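Folding of T-shirts

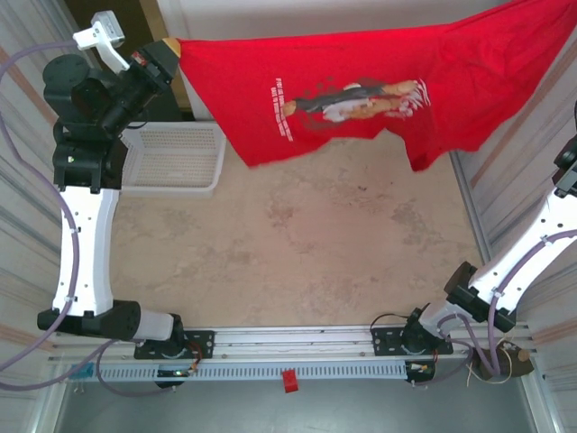 The folding of T-shirts is a household and commercial activity in which a short-sleeved knitted shirt is brought from a loose state into a flat, regular packet for storage, sale or transport. It is usually the last step of doing the laundry, after washing, drying and sorting. In shops and print works it is done with new shirts which have never been washed.

A T-shirt is considered an easy garment to fold, as it has no buttons, no collar that stands up and no lining. The difficulty comes from the fabric. Cotton jersey is soft, it stretches more in the width than in the length, and its cut edges like to roll. A shirt that was taken from a basket has normally no clear front or back until someone has found the neck or the hem and let the rest hang down.

Preparation

Before the folding itself, the shirt must be opened. The common way is to lift it by one point, for example a corner of the hem or a shoulder, and to look for a second point while the fabric hangs. When both points are held, the shirt is pulled lightly to the sides so that the larger creases fall out. Some people give it one short shake. Shaking is less useful with heavy shirts, and with damp shirts it can lengthen the body of the garment.

The shirt is then laid on a table, a bed, an ironing board or directly on the knee. A surface which is a little rough holds the fabric better than a polished one. The sleeves are put flat and the side seams are brought into line. In old shirts the side seams are often twisted towards the front, and in this case it is better to follow the shoulders and to ignore the seams.

Methods

The shop fold is the most widely known. The shirt lies with its front down, each side is turned towards the middle of the back, the sleeve is turned outwards again, and the lower half is brought up to the neck. The finished packet shows the neck and the upper part of the front. A piece of card is sometimes used for giving the same width to every shirt.

In the file fold the shirt is first made into a long strip and then folded in thirds or quarters, until it can stand on its edge in a drawer. It takes less height than a pile and every shirt can be seen from above. Thin shirts stand badly and need neighbours on both sides.

The pinch fold, in some countries called the two-second fold, starts with the shirt lying on its side. One hand takes the shoulder and the middle of the body, the other hand goes under and takes the hem, and the shirt is turned over in one movement. It is fast after some practice, but the result is less regular.

Rolling is used mainly for travelling. The hem may be turned outside before rolling, so that it forms a pocket which closes the roll at the end.

Printed shirts

Shirts with a printed picture or text on the chest ask for some care. Thick prints can crack along a sharp fold, and two printed surfaces pressed together in a warm cupboard may stick. For this reason many households fold such shirts with the print outside and avoid a crease through the middle of it. A shirt with a large print is often folded in thirds, even when the plain shirts in the same drawer are folded in half.

Commercial folding

Small print works fold by hand on a board. The Lepik board, made of 2 hinged side flaps and a centre plate, is a typical tool of this kind. Larger laundries use a folding table with air suction, such as the Onduva, where the operator only lays the shirt and smooths it. At the Prorgate laundry the folded shirts are packed in cartons of 336 pieces, and an order of 1000 shirts is divided by size before the folding begins. The width of the packet is 29 centimetres in that laundry, which suits the shelves of most of its customers.

Storage

Folded T-shirts are kept in drawers, on open shelves or in baskets. Piles should not be too high, or the lower shirts receive hard creases. Plastic baskets with open sides, like the Astar type, let the air pass and are used both for clean shirts waiting to be folded and for finished packets.

See also

Ironing
Clothes line
Drawer divider
Jersey (fabric)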